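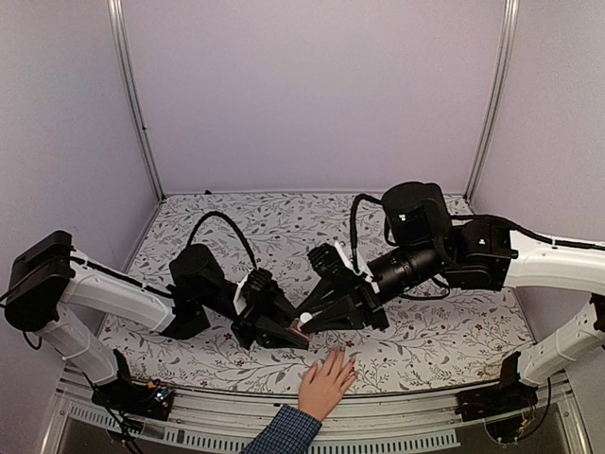

4. Putting the cloth on the table

Okay, so you've unpacked your Savmont wipe-clean tablecloth and it looks like a road map. Mine did too! Don't iron it, whatever you do. I killed a perfectly good one last December that way.

4.1 Roll the cloth around the cardboard tube it came on, pattern side out, and leave it overnight. Most of the creases drop out by breakfast.

4.2 Wipe the table down and let it dry. Crumbs show through more than you'd think.

4.3 Unroll from one short end and smooth outwards with your forearm – fingertips leave little dents.

4.4 Check the overhang on both long sides before you trim anything. I like 40 mm on a small table, but please yourself.

Note: the Brusari backing is a bit grippy, so lift and re-lay it if it's crooked. Dragging only stretches the corners.

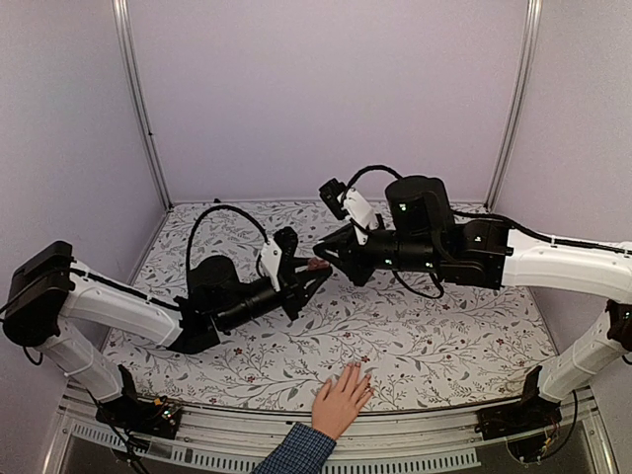

Posted 2024-02-22 by the Privia Home help desk

4.5 Trim with sharp scissors in long cuts. If your table has a curved edge, clip the cloth on first, chalk the line underneath, then cut a smidge outside it.

4.6 Pop the clips back on. The Zavala ones hold best on thick tops (I've tried heaps).

Caution: no hot pans straight on the cloth, and keep nail polish remover well away from it. Metho will take the colour off the print as well.

For everyday spills, warm water with a squirt of dish soap is plenty. Tomato sauce needs wiping up quickly, and turmeric – well, good luck. I've had some joy with bicarb paste left on for a bit, then see section 6 for stains that won't budge.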